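8/18/25

Cold noodles at the top of the hill

I have been wanting to write about picnic food all summer, and now that I've eaten lunch outdoors on more or less every free day I had, I finally feel qualified! My big discovery this year is that cold noodles travel better than any sandwich I have ever made. Bread goes soggy, lettuce goes sad, but a tub of sesame noodles just sits there getting tastier.

The recipe came from my friend Man-lok Tse, who makes it by feel and got a bit impatient with me asking for amounts. Sesame paste, soy sauce, black vinegar, a spoonful of sugar, chili oil if everyone in your group likes it, and a splash of the noodle water so it loosens up. Rinse the noodles until they're properly cold, then drain them longer than you think you need to. I pack the cucumber separately (it leaks) and mix it in when we sit down.

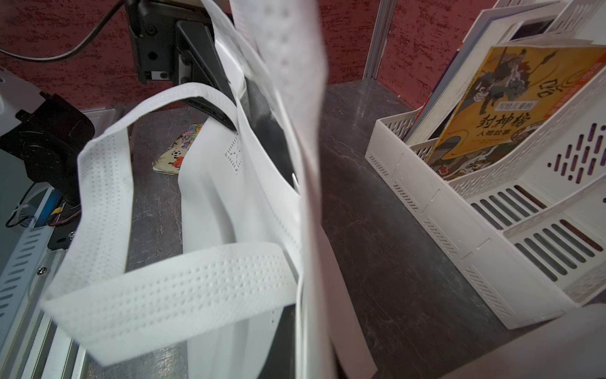 The white tote, handles and all.

We took the first batch of the year up to Pamlow, where the path climbs through the pines and comes out at a flat grassy spot above the lake. It was windy enough that we had to hold down the napkins with our shoes, and I loved every minute. Hok-lam Poon brought plums from the tree behind the house and a jar of pickled radish, and I've been thinking about that radish ever since. Crunchy, sour, a little sweet, and so good with the noodles that I now make a jar of my own every other week.

Drinks I keep simple. Barley tea, made strong the night before, with plenty of room left in the bottle if you're going to freeze it (ask me how I know).

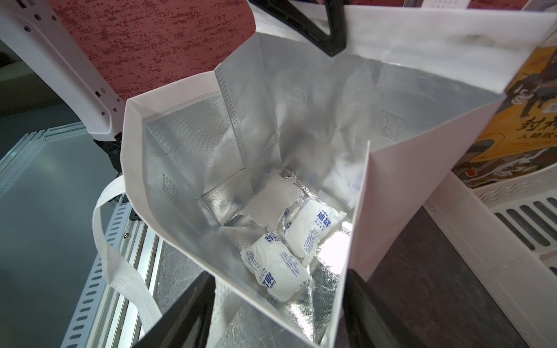 Dessert took me longer to figure out. Chocolate is hopeless in July, and cream is asking for trouble, so I went through a phase of lemon bars, then oat cookies, and then settled on cold sticky rice squares with coconut. They cut cleanly, kids love them, and you can eat one while walking, which matters a lot when somebody wants to see the waterfall right now.

My favorite spots so far are Pamlow for the view and Flilivier for the swimming. At Flilivier you want to get there early and head for the far bank, where there's shade until well after lunch.
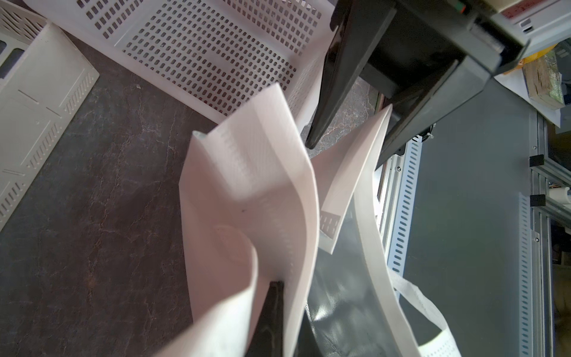
Still on my list is Skesetti, which Man-lok swears is at its best in October when the leaves turn. I may have to switch to soup by then, so if you have a good one for a thermos, please send it my way!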